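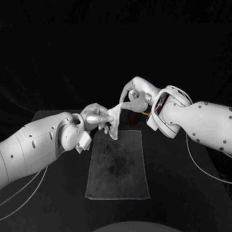 Home | News | Sports | Schools | Obituaries | Classifieds

Lutbridge shelter puts out the call for old towels

Print | E-mail

6 February 2025

If you have a stack of towels at the back of the linen closet that you would be a little embarrassed to hand to a guest, the Lutbridge Animal Shelter would very much like to hear from you.

The shelter opened its winter towel drive this week, and Ronaldo Batista, the shelter manager, is hoping that folks on both sides of the river will dig deep. Last winter's drive brought in 705 towels, which sounded to most of us like enough to last until the next century. The final clean stack went into the kennels in June.

"People think I'm pulling their leg when I tell them how many we go through," Batista said on a very noisy Tuesday morning, with a young hound mix named Biscuit doing his best to join the interview. "Every kennel gets one. Every cat carrier gets one. Then you've got baths, and you've got puppies, and if you've ever had a puppy in the house I don't have to say any more about it."

The shelter's two washing machines run from the time the first person comes in until the last one goes home, and on a bad day somebody stays late to move the final load over to the dryer. Towels that started life as thick as a rug come out thin enough to read the paper through by the end of a season. Those get cut down for smaller jobs and keep on going until there is hardly anything left to wash.

The cutting down is mostly done at the long counter in the shelter's back hallway, by whoever has a spare half hour. A bath towel makes two good liners for a cat carrier. A hand towel is just right for a kitten box as it is. Washcloths are kept whole for cleaning ears and faces, and the odd strips left over are braided into tug toys, which are sold at the front desk for $2 apiece with the money going toward laundry soap. Biscuit, it should be said, has been through several of these without paying.

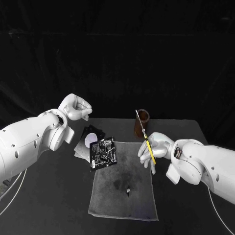

Scissors and a gray towel. Towels of any color or size are welcome at the Lutbridge shelter.

Batista said the best donations are plain cotton bath towels, and that nobody on the staff minds stains, bleach spots, frayed hems or somebody else's monogram. Beach towels are fine. So are hand towels, washcloths and dish towels, and flat bed sheets can be put to use as well. What the shelter can't take are pillows, comforters and anything else with stuffing in it, as the dogs will have the insides out before the door is shut. Fitted sheets are a no, too, on account of the elastic.

"And please wash them first," he added. "I hate to ask, but please."

The drive got its start nine winters ago, when the shelter's old boiler quit over a holiday weekend and a plea went out on the radio for blankets and towels to keep the animals warm. By suppertime there was a line of cars down Damasceno Street, and some of the people in those cars had come over from Grirnbridge on roads that hadn't been plowed. Batista was the newest hire then and had been on the job for less than a month. He remembers one older gentleman who brought a single towel, folded very carefully in a paper grocery bag, and who stayed for most of the afternoon sitting with a nervous beagle. The beagle went home with him the next week.

The boiler has long since been replaced, but the drive stuck, and over the years it has picked up some traditions of its own. The fourth graders at Lutbridge Elementary write notes to the animals and tuck them in with the towels they bring. Batista keeps his favorites pinned up over the sink. One of them says, "Dear dog, this was my towel when I was a baby, it is very good, please do not eat it." There is also a friendly rivalry with Grirnbridge, whose residents brought in 472 pounds of linens the year the shelter borrowed a feed scale and decided to weigh everything. Lutbridge has been asking for a rematch ever since, though the feed scale has gone back to its owner and no one seems eager to do all that lifting again.

This year there are three places to leave a donation. The shelter itself, at the end of Damasceno Street, has a covered bin by the side door that can be used at any hour. Jedard Hardware has set a barrel just inside the entrance, next to the bird seed, and will give a coupon good for 10 percent off dog or cat food to anyone who fills a grocery bag. In Grirnbridge, the public library is taking towels at the front desk during its regular hours, and has asked that they be bagged, please, after a bit of confusion last year in which a damp bath mat found its way into the book return.

Anyone who can't get out to one of the drop-off spots can call the shelter office and ask for a pickup. Batista makes those rounds himself on his way home, and he admits that they tend to take longer than they should. People like to ask after the dog or the cat that came from the shelter two or three winters back, or to show him how big it has grown, and there is very often pie.

There are 38 animals in the building at present by the whiteboard in the front office, with more cats than dogs, plus an elderly rabbit called Mrs. Pickett who was left on the step in a milk crate before Christmas and has since taken over the break room. She gets a fresh hand towel every morning. She prefers the yellow ones, according to Batista, and will drag a blue one out of her pen and leave it on the floor.

Adoption hours are unchanged during the drive, and visitors bringing towels are welcome to come in and walk the kennels whether or not they are looking for a pet. Biscuit was still available as of press time. He is a year and a half old, knows how to sit, and is good with other dogs, but would do best in a home with a fence.

The towel drive continues through the end of the month.

Print | E-mail

Related items
Grirnbridge library adds evening story hour
Low-cost rabies clinic returns to the fire hall
Damasceno Street water main work nearly done
Jedard Hardware marks its anniversary with free popcorn
Letters: A thank-you to whoever found our cat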